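Stop Selling Me the Arm and Start Selling Me the Cables

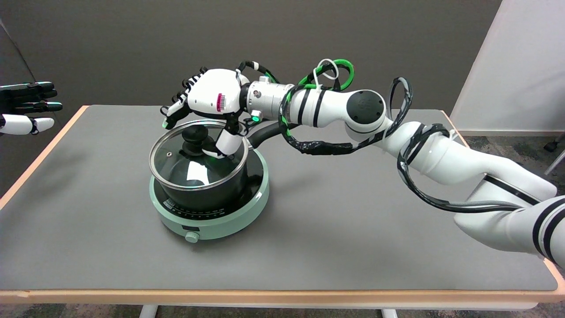 I've spent most of this month reading quotes for a two-armed kitchen robot, and I'm ready to be grumpy about it. The one I keep going back to is the Trolten package from Flikier, which gets you both arms, both hands and 18 months of support. The brochure is lovely – all smooth white shells and not a wire anywhere. Then you look at one at work over a lidded pot on a little mint-green induction cooktop, and there are black cables looping all along the arm, a green one held on with zip ties, and a wrapped bundle hanging down underneath. That's the product too! I want a page in the quote about it.

My friend Baoshan Cao thinks I'm being fussy. His view is that you pay for the hands, and fingers that can deal with a lid knob are worth a bit of mess. Fair enough, I love the hands. But a replacement cable set is listed at $900, and it's in the small print on page 8, under "consumables." Consumables! Like paper towels!

Prurkano sells a plainer kit for $3945 with one arm and a simple gripper, and they'll tell you on the phone how long the wiring takes to swap. I asked Flikier the same thing in January and got a link to a video.

I'd still probably pick the Trolten – two hands are hard to give up once you've pictured them in your own kitchen. I just want the cable price on the front page before I sign.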